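Astuces atelier et table de bricolage
Gants à picots, blocs de couleur, vieux plateau : le point en vitesse

Mis à jour le 2 juillet 2024

Beaucoup de mails sur les gants depuis la dernière fiche, je regroupe tout ici.

LES GANTS
Gants tricotés à petits picots caoutchouteux : mes préférés pour manipuler, trier, porter des planches pas trop lourdes. Pas pour la scie, pas pour la perceuse à colonne. Le tricot se prend dans le foret, ça va très vite.

La taille d'abord. Trop grand = plis aux articulations qui gênent, bout des doigts vide, on lâche tout. Prendre la taille juste, quitte à forcer un peu pour enfiler la première fois. Moi c'est du 7, et encore, selon les marques.

Lavage : 30 degrés, à l'envers, sans adoucissant. L'adoucissant laisse un film et les picots glissent. Séchage à plat, jamais sur le radiateur. J'en ai cuit une paire sur celui de la salle de bain, les picots collaient entre eux, poubelle.

Sciure coincée entre les picots : brosse à ongles sèche, dans un sens puis dans l'autre. Ou un bout d'adhésif large enroulé sur la main. La colle à bois, attendre qu'elle soit sèche et gratter, surtout pas essuyer frais.

Paire trouée au pouce ? On garde l'autre main. Marianna Żak m'écrit qu'elle coupe les doigts des vieux gants et les enfile sur les pieds de tabouret, côté picots vers le sol. Essayé, ça tient bien sur carrelage, moins sur parquet ciré.

LES BLOCS DE COULEUR
Pour caler, comparer, faire un petit gabarit vite fait. Toujours prendre des couleurs qui crient. Vert fluo, jaune, orange. Un bloc brun sur un plateau brun, on le cherche dix minutes (vécu).

Vérifier les arêtes avant de s'en servir comme cale. Un coin écrasé et tout part de travers. Papier de verre fin posé à plat sur la table, on frotte le bloc dessus, pas l'inverse.

Les miens viennent d'un lot Trimberg, les plus petits de chez Fulberg. Les deux marques ne s'empilent pas bien ensemble, à savoir avant de commander. Rangement : boîte basse sans couvercle. Les bocaux c'est joli mais il faut tout vider pour attraper celui du fond.

Pour les prendre avec des gants : par les côtés, pouce d'un côté, doigts de l'autre et un peu dessous. Par le dessus ça bascule.

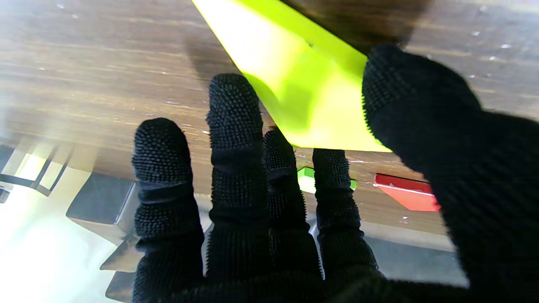 Bloc jaune-vert tenu avec le gant noir à picots, pouce sur le côté.

LE PLATEAU
Petits points blancs et éraflures sur une table brune : d'abord savoir si c'est de la saleté ou une marque. Ongle ou carte plastique bien à plat. Si ça part, c'était de la peinture ou du plâtre. Si ça reste, c'est le décor qui est entamé, inutile de frotter comme un sourd.

Nettoyage eau tiède + goutte de liquide vaiselle, essuyer dans le sens du fil, sécher tout de suite. Sur un stratifié pas d'éponge verte, pas de poudre à récurer, jamais.

Pour les éraflures qui restent, crayon retouche Adamczyk, un ton plus clair que le plateau (plus foncé ça fait tache). 2 passages légers, essuyer l'excédent au doigt. Surveillez surtout le chant avant, c'est là que les manches frottent toute la journée.

La suite en septembre : colles et serre-joints. Si vous avez des question sur les tailles de gants, les envoyer avant.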